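Floor pick setup – good practice for block sorting

Cell rules, Rotach bench. Read before you power up.

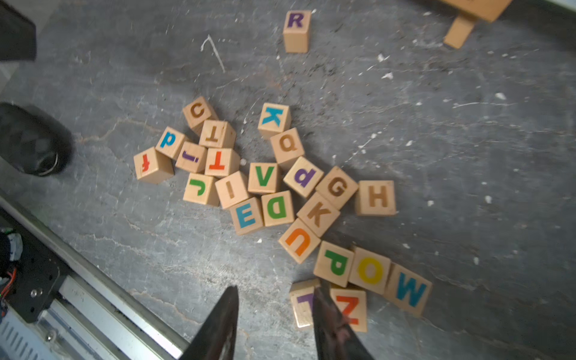 Page last changed: July, rev 2

Letter blocks on bare floor, fingers open, pointed tips. Same rules as for any floor pick.

1. Walk the area first. Nothing on the floor except blocks and whatever the task sheet lists.
2. Cables clipped back to the rail. Loose ones catch on the bracket, seen it twice.
3. Check the bracket bolt by hand. Every shift, not every week.
4. Speed cap 300 mm/s near the pile. 70 for the last bit down.
5. Fingertips stop above the floor – never drag. Scratches the tips and teh floor.
6. Pick from the outside in. Stand-alone blocks first, then the crowded ones.
7. Hands out while the arm is live. Block rolled away? Stop, then reach.
8. Letter upside down or sideways – leave it. Dont tidy the pile for the robot.

Log every missed pick. Tips get swapped at 2000 picks, sooner if chipped. Spares in the Flastent drawer, bottom one.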